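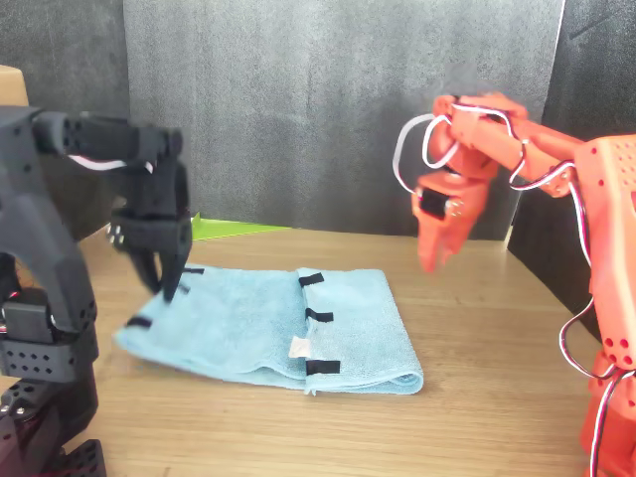

Toalha azul clara dobrada na mesa, com a ponta esquerda a levantar

Chamado 2885 – toalhas de microfibra, dobra torta e marcas pretas a descolar
Aberto por: Conceição Pinheiro
Atribuído a: Minoru Fujimoto
Produto: toalha Jostau azul clara + tiras pretas Nukeck
Estado: em curso

Conceição, 9h40
Bom dia. Continuamos com o mesmo problema do lote azul. Dobra-se a toalha ao meio, alisa-se, e as bordas não casam. Sobra tecido num lado e a ponta enrola. As tiras pretas deviam servir de referência para acertar canto com canto mas em algumas toalhas estão tortas e noutras já se soltam quando se passa a mão. Preciso disto resolvido antes de mandar as caixas para a Grallum, são 3000 toalhas e o cliente quer tudo dobrado igual.

Minoru, 10h05
Visto. Perguntas rápidas:
– a toalha foi lavada antes de levar as tiras?
– quem colou, a mesma pessoa ou turnos diferentes?
– dobram em cima de quê?

Conceição, 10h20
Lavada não, sai do saco e leva logo a tira. Colou a Hanna de manhã e o Corentin à tarde. Mesa de madeira clara, a do costume, sem nada por baixo.

Minoru, 10h50
Ok. Primeiro teste então: só os cantos. Quatro tiras, todas no sentido do comprimento, toalha bem aberta antes de colar. Não puxar o tecido, só pousar e alisar do centro para fora.

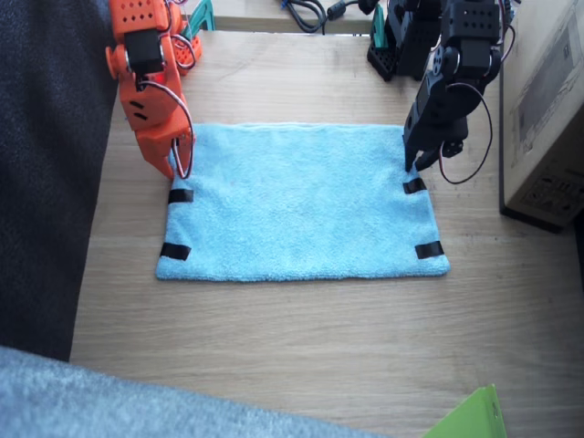 Com quatro fica fácil de ver se a toalha está direita, mas no meio não há referencia nenhuma e a pessoa dobra a olho. A Hanna fez uma pilha assim e as de baixo ficaram aceitáveis, as de cima nem por isso. Reparei também que o tecido não vem cortado a esquadria, um lado comprido é um pouco maior do que o outro. Isso não se resolve com tiras nenhumas. Vou perguntar ao fornecedor.

Hanna Horobets, 11h30
Só para juntar – o pelo da toalha não ajuda. A tira agarra no pelo e não na base. Se carregar uns segundos com o polegar aguenta muito mais. O Corentin não carregava, já lhe disse.

Corentin Pichon, 11h35
Carregava sim mas pouco. A partir de agora carrego.

Minoru, 12h10
Segundo teste: três por lado, cantos e meio. Etiqueta branca sempre à vista para se saber qual é o lado de cima. Toalha toda aberta, alisar, e só depois colar.

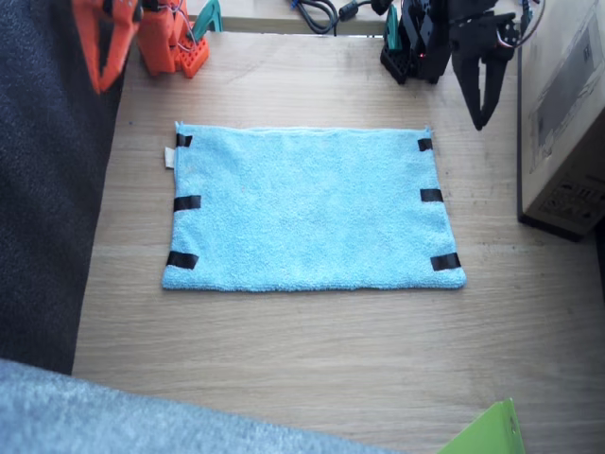
Três tiras de cada lado, etiqueta branca à esquerda em cima

Conceição, 14h15
Melhor. Mas as dos cantos continuam um bocado enviesadas, isso conta para alguma coisa?

Minoru, 14h25
Para a dobra não, desde que o canto esteja marcado. Para o cliente talvez, mas as tiras saem antes de embalar, certo? Confirma por favor.

Conceição, 14h30
Certo, saem. Esqueci-me de escrever isso no pedido, desculpa.

Minoru, 15h40
Então não mexemos mais na inclinação. Passo a passo para quem está na mesa:
1. Abrir a toalha, lado comprido virado para nós.
2. Alisar do centro para fora, sem esticar.
3. Colar três e três, carregar com o polegar.
4. Levar uma borda comprida à outra, cantos primeiro, meio depois.
5. Passar a mão na dobra, uma vez chega.
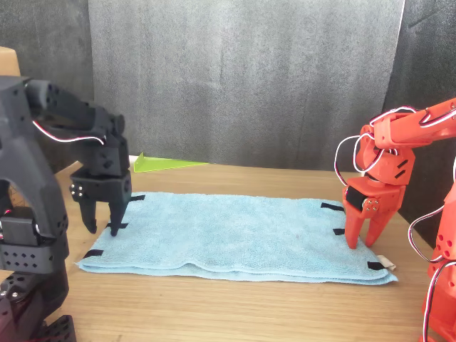 A borda da frente ainda faz uma onda para a direita. Penso que é ar e tecido a mais entre camadas, resolve-se levantando só esse canto e pousando outra vez. Não vale a pena desdobrar tudo. Se a onda voltar ao mesmo sítio, pôr a toalha de parte, deve ser das mal cortadas.

Masaru Amano, 16h20
Falei com a Bjarnason sobre o corte. Dizem que admitem desvio e que trocam até 1000 peças se mandarmos as toalhas separadas com indicação do lote. Tiras Nukeck temos 4000 em armazem, não dá para seis por toalha no lote inteiro, vão ter de reaproveitar.

Conceição, 16h30
Reaproveitar depois de tiradas do pelo? Quantas vezes?

Hanna, 16h40
Tentei com uma, à segunda ainda cola, à terceira já só com muita vontade. Limpar o cotão antes ajuda.

Minoru, 16h55
Fica assim por agora. Seis tiras, usar duas vezes e deitar fora. As mal cortadas para a caixa de troca com o lote escrito por fora. Deixo o chamado aberto até a Bjarnason responder por escrito.

Pendente:
– resposta da Bjarnason (Masaru)
– ver se há rolo de tira mais largo (Corentin)
– avisar Grallum que a primeira entrega pode ir parcial (Conceição)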